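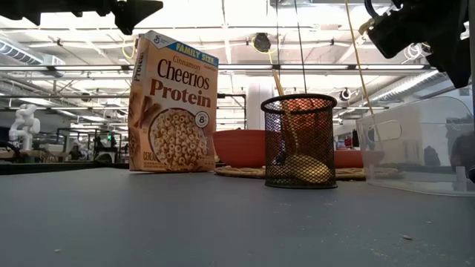

Attachment 1 to ticket 231: tabletop with cereal box, bowls, mesh cup and clear bin.

Ticket number: 231
Category: Kitchen supplies and table setup
Location: Niven building, ground floor
Priority: Normal
Opened: 2020-11-15
Assigned to: Ailsa Innes, Facilities Support
Status: Closed

Summary of request

The requester reports that the items on the shared breakfast table do not match the printed setup sheet and asks which arrangement is to be treated as correct. The requester also reports that the wire-mesh cup tips over when long utensils are placed in it, and that red dishes have been returned to the wrong cupboard on several occasions.

Initial review

The attachment was compared with the setup sheet issued in September. The following points were recorded.

Cereal. The setup sheet calls for one family size box, standing upright. The box in the attachment is a family size Cinnamon Cheerios Protein and is standing upright. No correction is required. The sheet does not name a flavor, and any flavor on the approved purchase list may be used.

Bowls. The sheet requires each bowl to be placed on a woven mat. The red-orange bowl is on a round tan mat. The lower red dish farther to the right could not be checked in full, as it stands behind other items. The requester was asked to confirm by reply that it also has a mat under it.

Utensil cup. The sheet lists a ceramic crock. The attachment shows a black wire-mesh cup with a light wooden utensil in it. This is a mismatch and was referred to the supply desk.

Clear bin. The bin does not appear on the sheet. The requester was asked to state its purpose.

Reply from requester

The lower dish has its own mat. The bin is used to carry clean dishes from the dishwasher to the table and is put away under the counter after breakfast. The requester was not aware that it needed to be listed.

Reply from supply desk

The ceramic crock was withdrawn after it cracked. The mesh cup was issued in its place from the Larora order, and the setup sheet was not revised at that time. A replacement crock will not be purchased. The supply desk has 2 further mesh cups in storage, should they be needed.

Troubleshooting: cup tipping over

Step 1. The cup was placed on the bare tabletop and loaded with short utensils only. It remained upright.

Step 2. The cup was loaded with long wooden spoons, all leaning to the same side. It tipped when the table was bumped.

Step 3. The same spoons were divided between opposite sides of the cup. It remained upright when the table was bumped again.

Step 4. The cup was placed partly on the edge of a woven mat and loaded as in step 3. It rocked and then tipped.

Finding: the cup is serviceable. It is to stand flat on the tabletop, clear of the mats, with long utensils spread evenly.

Troubleshooting: dishes returned to the wrong cupboard

The cupboard labels were inspected. The label reading "Garnano bowls" had come loose and had been put back on the door used for Sernska plates. Both labels were removed and replaced. Users had been following the labels as posted, and no further action with respect to users is needed.

Resolution

The setup sheet has been revised to show the mesh cup and the clear bin. A copy has been taped inside the door of the supply cupboard, and the September version should be discarded. The requester has confirmed that the cupboards are now in order.

Requests for additional mats should be submitted as a new ticket under the same category.

Closed by: Ailsa Innes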